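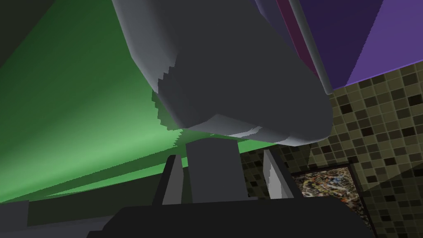

According to Nhung Đoàn, we should hold off on a second arm until the gripper question is settled, as the fingers alone will eat a good part of the August money. She would sooner see it go on a faster workstation.

Fair point, and I've moved the fingers up the list. Where the budget sits at 3 pm:

Vandness quote for the two-arm setup: lead time 14 weeks, freight extra, no spares included. Roton can do the arms in 6 weeks but wants us to take their controller as well. Asked both for a price on spare finger pads. Only Roton has answered.

Kitchen sim licence (Sturnen) covers 3 seats. Enough for now.

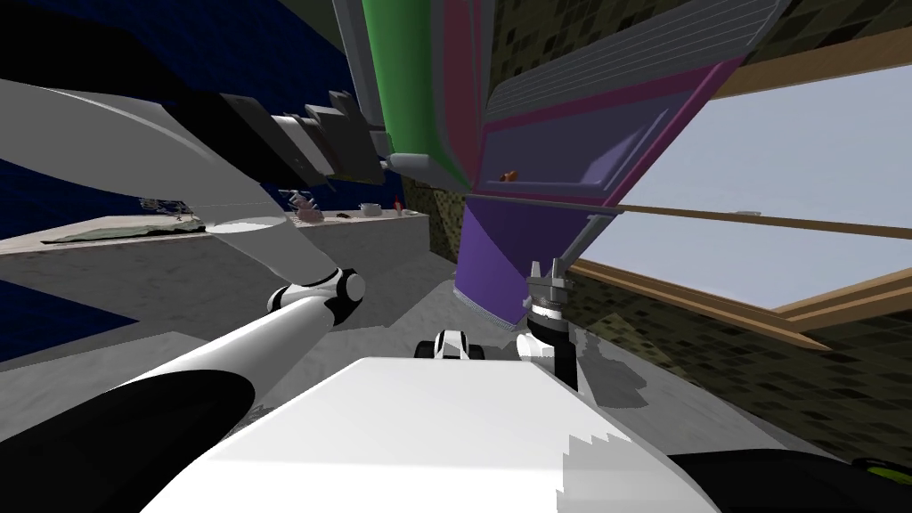 Reach is still the thing to sort out before we sign anything. I'd like 37 more runs in the sim kitchen with each arm model, same layouts and same start poses, and then compare. If the shorter arm copes, we save on the mounting plinth too.

Trnka bench: leave it off this round. Colour doesn't matter, whatever they have in stock.

To do: chase Vandness re pads, ask Roton whether the controller can be unbundled, get Nhung's workstation figure into the spreadsheet.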